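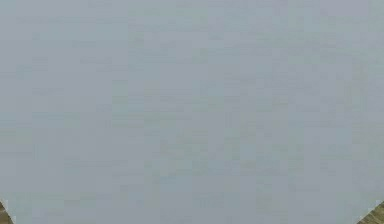 Who can take part in the Westeo Sleep and Shift Work Study?

Adults who work nights or rotating shifts and have done so for at least 2 years may apply, whatever their trade or employer.

The Westeo Institute for Working Life invites applications from shift workers for a study of sleep, meals and daily routine. The study is led by Chaminda Nanayakkara and will enroll 59 participants. Enrollment opens in February and closes when all places have been filled.

What participants will do

Participants keep a sleep diary for 53 days. Each entry is made on paper, within an hour of waking, and records the time of going to bed, the time of getting up, any naps, and meals eaten during the shift. Participants also attend an interview at the start of the study and another at the end. Interviews are held at the Institute's offices in the Evangelista Building, and evening appointments are available until 8:30 p.m.

No medication is given and no blood is taken. Participants are not asked to change their hours, diet or habits during the diary period.

Eligibility

Applicants must be 18 or older, must work at least three night shifts in a typical two-week period, and must be able to read and write in English. Persons under treatment for a diagnosed sleep disorder are not eligible for this study, but may ask to be contacted about later ones. Members of the same household may apply separately – each application is reviewed on its own.

Payment

Participants who complete the diary and both interviews receive $445. Those who withdraw early are paid for the portion completed. Parking at the Evangelista Building is free for interview visits; bus fare is refunded on request.

Privacy

Diaries are stored under a code number, and names are kept in a separate locked file. Employers are not told who has applied or taken part. A participant may leave the study at any time without giving a reason.

How to apply

Application forms are available at the Institute's front desk or by mail. Please include a current work schedule, with the employer's name removed if preferred. Questions about eligibility or payment should be directed to Darius Iordache, Study Coordinator – applicants who need large-print forms should mention this when writing. All applicants will receive a written reply.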